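Section 3: Placing your Numen hub and getting it online

Hi, Anju Sengar again! If you came straight here from the unboxing section, you should have the hub, the short white network cable, the power adapter and the little card with your setup code on it. Keep the card handy, you'll want it in step 5. I last updated this section on February 8, 2022, for hubs with the Nevov chip inside. If yours has the older round plug, the steps are the same but the lights are a different color (see the table at the back of the guide).

Before you plug anything in

Walk around your place for a minute and think about where you use the internet most. I live in an apartment of 800 square feet and one hub covers all of it, bathroom included. A bigger house, or one with brick walls inside, will probably want a second hub, and I get to that in Section 4.

1. Find your modem. It's the box your internet company gave you. The hub has to sit within reach of it, and the cable in the package is 12 feet long, so you have a fair bit of room to play with.

2. Pick a flat surface up off the floor. A desk, a shelf or a side table all work nicely. I like a plain tabletop with plenty of space on it, and I keep an open basket close by for the small stuff (setup card, cable ties, that tiny reset pin I have now lost twice).

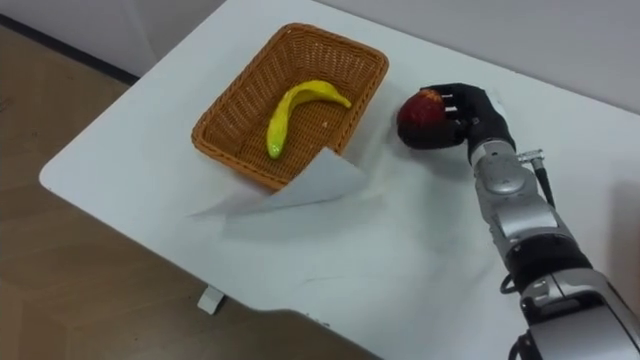
3. Set the hub down with the Numen name facing the room. Leave a hand's width on every side. The vents are on the bottom and the back, and they get clogged with fluff faster than you'd think, so no doilies please! My mother put one under hers.

Caution: Don't put the hub inside a cabinet, behind a TV or next to a fish tank. Water really does soak up the signal. And if you use a basket like I do, keep the hub out of it.

4. Unplug the modem from the wall and count slowly to thirty. Run the white cable from the modem to the port marked IN. It should click. If it goes in without clicking, pull it out and try again, a bit more firmly this time.

5. Plug the modem back in, wait for its lights to settle, then plug in the hub. The front light blinks amber first and then turns solid blue. Open the Jondis app on your phone, tap Add Hub, and type in the code from the card. Capital letters matter here.

Note: The app may stop at 97 percent and sit there. Mine does it every single time. It's checking for updates, so leave it alone and go make some tea. If it's still sitting there when you've finished the tea, close the app and open it again. You won't lose anything.

6. Give your network a name and a password. Please don't use your street address for either one. I use a line from a song with the spaces taken out, and it's long enough that my guests groan when I read it to them.

If the hub has to go on a desk

Desks are fine, with a couple of small changes. Push the hub toward the wall side so you don't knock it with your elbow, and run the power cord down the back where your feet and chair wheels won't catch it. A strip of removable tape holds the cord to the underside. Keep speakers and cordless phone bases at the other end, especially if you hear a buzz when the hub is busy.

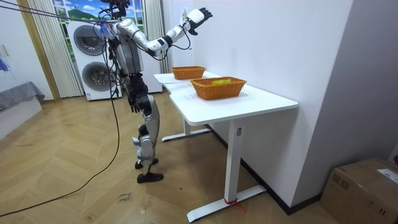
A white desk with the wall behind it.

7. Test the spot. Tap Check Signal in the app and walk to the farthest room with your phone. Three bars or more and you're done. With two bars, try moving the hub a foot or so along the desk and test again. I know that sounds like nothing, but it changed my kitchen from useless to perfectly good.

8. Happy with it? Stick the two rubber feet from the accessory bag under the front corners and tidy the spare cable into a loose loop. Don't wind it tight, it can damage the wires inside.

If something goes wrong

Error 347 means the hub can't hear the modem. Go back to step 4 and check for that click.

A red light that won't go away: hold the reset button with the pin until the light goes off, let go, and start again from step 5.

App can't find the hub: turn on Bluetooth on your phone. I forget this one constantly.

If you bought the Vashisht wall bracket, skip ahead to Section 5 before you stick the rubber feet on, as the bracket screws go in the same holes.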